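## The Plain Block

The small colored cube is among the oldest items in the toy trade and one of the least documented. Benitz listed it for decades without a drawing. When Radoslava Charvát began cataloging the workshop's stock in July, she found 1,891 blocks in 41 trays and no written tolerance for any of them.

Her method is simple. Each block is checked on all six faces for flatness, then along the edges with a square. Corners are graded as sharp, eased or worn. Color is judged last, on a white ground, with the block turned so that two faces can be compared at once. The same pigment will read lighter on a face turned toward the lamp and closer to mustard on the one turned away, so a single-face reading is recorded as provisional.
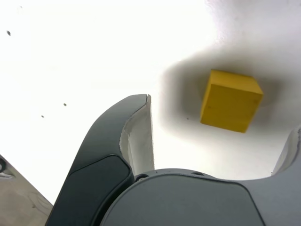
Surface marks are logged separately from color. Charvát distinguishes pits, which catch a fingernail, from stains, which do not. A matte finish hides shallow pits under flat light and shows them under a low lamp — the older Benitz inspectors used both. Dust on the table is a constant nuisance, and the ground is wiped between trays.

Yellow blocks take the longest. The Limier paints used before the workshop changed suppliers fade unevenly, and two faces of one cube can drift a full step apart on the Wirnura scale. Šťastný, the later supplier, held its shade better but chipped more readily at the corners.

The finished catalog will cover up to 2,000 entries. Blocks graded as worn stay in it, with the edge readings left blank. The trays are numbered in the order they came off the shelf, and tray 12 is still waiting for its lid.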